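**From:** Margareta Crăciun
**To:** handwork list
**Date:** 11 September 2018
**Subject:** Re: folding clothes by hand, sleeve first or hem first?

Hi all,

Farzad Rezaei wrote:

> We've been trying to settle on one way of folding for the jackets before we
> record any more. Grigore starts with the hem, I start with the sleeves, and
> the learned version does a bit of both and ends up with a sausage. Does
> anyone have a fixed order they stick to? And do you keep the zip done up?
> We have 70 good runs so far and I'd rather not throw them out.

Sleeves first, every time! I went hem first all through January and had no end of bother, as the sleeves slid off the sides whenever I turned the body up, and then I had to go fishing for them with the tips. With a hand-held gripper you can't feel the cloth at all, so anything dangling is a nuisance.

What I do now is lay the jacket on its back with the collar pointing away from me, bring one sleeve straight across the chest, let go, and only then go for the other one. I try to keep the cuff flat as it comes over. If it rolls under I leave it and carry on, because Tudor found that fiddling with it confused the training more than a rolled cuff did (his word was "dithering", which I took personally).

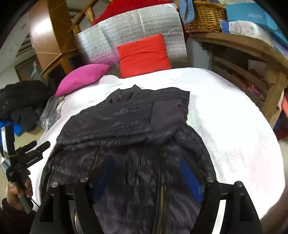
*One sleeve across the chest, the other still out to the side.*

Black jackets on a white sheet are the easy case, by the way. Traian did 12 runs with a dark jacket on a dark blanket up at Murnska and the thing could hardly tell where the sleeves stopped. Shiny cloth is a pain as well - it creases one way and shines the other, so I go slowly on those and open the grippers a good bit wider before I come down.

On zips, I don't think it matters much as long as you pick one and write it in the notes. I do mine up on anything with a stiff collar. The pull gets in the way if you pinch near the neck, so I take hold lower down, on the body of the jacket.

Please don't bin your 70! Split them by who was folding and train on yours alone first. When we mixed two people's habits in the Tudose set it learned to start one fold and finish the other, which sounds a lot like your sausage. Grigore's could still be used for the hem part on its own, if he let go cleanly between the steps.

One thing I'd like to ask back - how long are you letting each run go? I stop at 90 seconds even if the fold is half done, and Tudor thinks I'm throwing away the useful bit where I put a mistake right. He may have a point. I've kept all the short ones in a separate folder on the Zunard drive, so if anybody wants to try them, shout and I'll send you the way in.

Margareta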